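The Desk Stays, and Other Terms of Surrender

March 22, 2022

I have been trying to get rid of paper since October. I want to be clear that I was not a hoarder when I started. I was a person with one filing cabinet, two shoeboxes and a drawer in the kitchen that opened if you pushed down on the contents with a spatula.

What set me off was a car title. I sold the old Larlow wagon to a man who drove three hours to get it, and he stood in my driveway with a cashier's check while I went inside to "just grab the title." I found it 50 minutes later in a folder marked TAXES (OTHER). By then he had noticed the rust. I took $300 off the price and decided that night to become organized.

I bought a book. The book said to gather every piece of paper in the house and put it in one pile. The book was written by someone with a guest room. I used the dining table, then the chairs, then the part of the floor the dog likes. It was all there: the appliance manuals, the vet bills, report cards of children who now have mortgages, a receipt for a vacuum cleaner I don't remember owning. There was a warranty for a Sindari toaster oven that caught fire in a different house.

Step two was to sort it into Keep, Toss and Act. I got Toss up to a respectable height and then sat down to read it, which the book warns against on page three. My sister Maëlle came by around then and asked if someone had died.
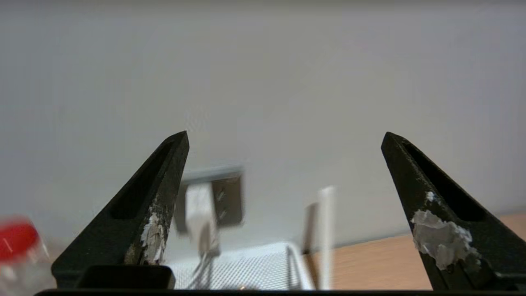 She did help, in her way. Maëlle Petrenko believes in throwing out anything you haven't touched in a year, and she applies this to paper, clothing and men. She filled two grocery bags in the time it took me to find my glasses. I went through the bags after she left and took out my birth certificate.

After that I tried it by decade. I do not recommend sorting by decade. You think you're handling a phone bill and you're really handling 1994, when you called one number in Duluth every night for an hour and the number didn't call back. I had to go for a walk. Old bills are worse than old photographs, because nobody poses for a phone bill.

I also learned how long you're supposed to keep things, or I learned that everyone who answers this question is guessing and has a firm voice. My accountant says seven years. My neighbor Hamish says forever, because they can always come back, and he won't say who they are. Hamish Munro keeps his canceled checks in a chest freezer in the garage. It isn't plugged in. He says it's fireproof, and I have decided that's between him and the freezer.

By the end of the year I had it down to what I considered the real stuff, and the real stuff needed to be scanned. I owned a scanner. It had come with a printer that no longer printed, and it would scan one page at a time if you told it first that you wanted to send a fax. Each page took long enough that I started bringing a book in with me (a different book). I logged the first batch in a notebook, which was of course more paper, and when I added up the piles that were left I had 1748 pages to go.

So I paid for an app. Flollport lets you take a picture of a page with your phone, and then it straightens the page out and names the file for you. The naming is the part I'd like to discuss. It reads the page and picks out what it feels is important. My homeowner's policy was filed as "Dear Valued." A letter from my late aunt about her gallbladder went in as "Invoice." There are 732 files in there now and I believe 40 of them are called "Page 1 of."
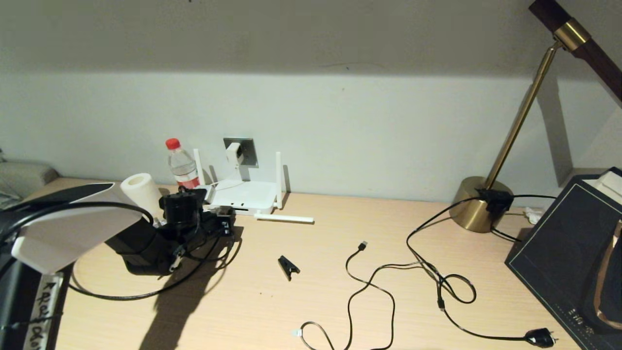 You can rename them, obviously. You can sit down on a Sunday with a cup of coffee and rename every one. I got through the D's.

The search works well if you remember one odd word from the document you want. I can find the gallbladder letter any time by typing "gallbladder." I can't find the homeowner's policy by typing "homeowner's," "policy" or "insurance," but it comes right up if you type "hail." I've started keeping a list of the good words. The list is taped inside a kitchen cabinet, and I'm aware of what that makes it.

Then there was the shredding. I had thought of shredding as the fun part. My shredder takes five sheets, or it says it does on the lid, and it has to rest after ten minutes like a man moving a couch. When it overheats it shows a little red light and you're supposed to let it cool for half an hour. I spent most of January within sight of that light. I shredded a staple, then a paper clip, then the corner of my sleeve. The recycling people won't take shredded paper unless it's in a paper bag, and the paper bags were all full of things Maëlle wanted me to throw out.

My friend Filippos told me the bank has a shred day. They park a truck in the lot and you hand over your boxes and it all goes up a ramp and gets eaten. I went in February with three boxes and stood in line with half the town, every one of us holding our secrets in something that used to hold bananas. The woman ahead of me changed her mind at the truck and took a box back to her car. I understood her completely. I also noticed that Filippos Rallis, who had been so sure about the whole thing, did not bring any boxes of his own.

I came home lighter by three boxes and slept badly. At two in the morning I was certain I'd handed over the deed to the house. The deed to the house is held by the county, and I knew that, and I still got up and looked. It was in the filing cabinet, under S. I don't know what the S is for. 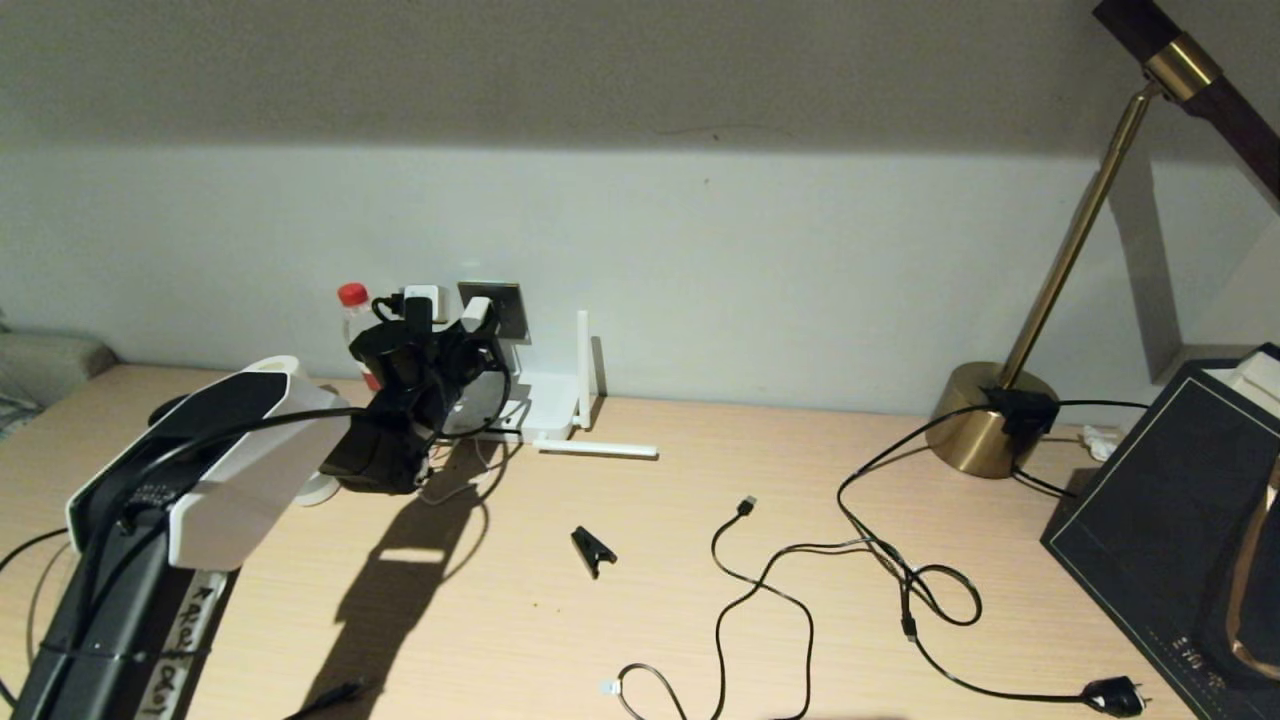 People ask if I feel better. I feel about the same, but there is more floor. The dog is pleased. The kitchen drawer opens with one hand, and the spatula has gone back to being a spatula. I found two uncashed checks, both expired, and a gift card for a restaurant that is now a place that does eyebrows.

What I hadn't planned on was how much paper kept arriving while I was doing this. I switched everything I could to paperless. The bank sent me a letter to confirm that I had gone paperless. The power company sent a letter and then a second letter, in a bigger envelope, asking if I'd meant it. My dentist still mails a postcard in my own handwriting, which I filled out in the chair six months ago, and every time it comes I think for a second that somebody has written to me.

I've kept more than the book would like. I have one box of things with no legal or financial purpose: the Duluth phone bill, the report card where the teacher wrote "talks" under Strengths, the manual for a Shiferaw sewing machine with my mother's notes in the margins. She didn't like the bobbin instructions. She wrote "NO" next to the diagram, and underlined it, and then on the next page, smaller, "oh all right." I was never going to feed that to a truck. I did take a picture of it, and Flollport has filed it as "Oh All."

The desk was meant to be next. It's my father's and it's too big for the room, and all its drawers stick in damp weather. The plan was to sell it once it was empty, and I got it empty, and then I put the box in the bottom drawer because I didn't want it on the floor. So the desk stays. I told Maëlle and she asked how long it had been since I'd touched it.
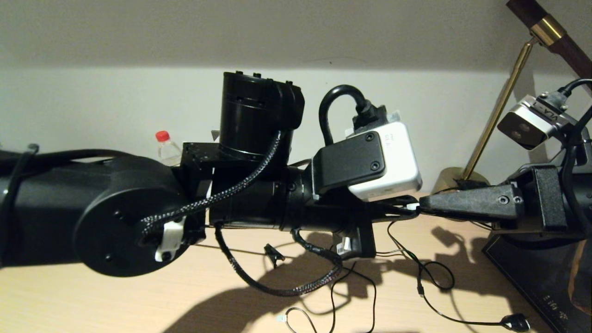

Innes Rutherford
Writer, reluctant filer, keeper of this blog

A few of you wrote in after the last post to ask about the wagon. It's fine. The man who bought it is named Ruairi MacKinnon and he sends me a picture of it now and then, usually parked somewhere nicer than I ever took it. He asked in his last email if I might still have the service records, going back as far as possible, and whether I could send them along.

I do have them, or I did. They're either in the app or they went up the ramp. So far I've tried "oil," "brakes," "rotate," "wagon" and the name of the mechanic, and I got eight files, seven of them from the vet. If anyone remembers an unusual word that tends to turn up on a receipt for a muffler, the comments are open.

I'm also looking for a home for the filing cabinet. It has four drawers and one key, which fits the second drawer. You would have to come and get it, and I'd ask you to check under S before you leave.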